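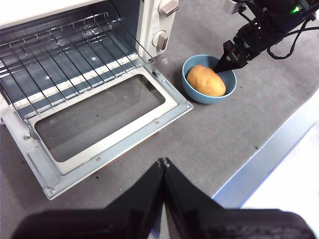 > A potato in our toaster oven takes forever and the skin comes out like leather. Is it worth doing at 1,000 watts, or should I give up and use the big oven?

Keep the small one. Two things helped me: run it empty at 250 first so the walls get hot, then drop to 200 once the potato is in. Put it straight on the wire rack — no foil. Mine is a Bollia and the dial reads Celsius, so convert if yours doesn't. Rub a little oil on the skin and turn it over halfway.

I still use the big oven if there are more than two.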